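Remote handling trials reach the phone stage

The Grivden group has finished its first round of remote-control demonstrations in the simulator. Operators logged 400 grasps in October, working in shifts from 9 am, and 91 of those were thrown out for dropped connections or a late start on the recording.

The current task is picking up a handset and holding it upright. An operator steers the arm with a hand controller, closes the fingers on both sides of the phone and keeps it steady for six seconds. The model we are using is a BlackBerry-style phone with a full keyboard, gripped upside down with the keys at the top and the screen down near the palm.
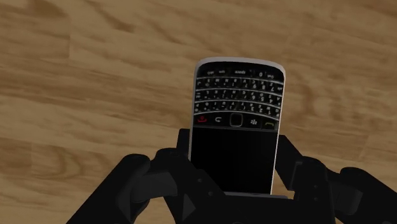
Dušan Hodžić
Teleoperation lead, Grivden

Both fingertips sit against the sides of the phone, beside the screen, so the keys stay clear. New operators tend to close too high and cover the keyboard – please check this before you save a run.

We have 11 people trained so far. Kwok-wai Fung is taking bookings for the next group, and anyone from the Vedex side is welcome. Sessions run for an hour at the Dimitriou building. The Folier controllers are kept in the cupboard by the door and need to go back on charge afterwards.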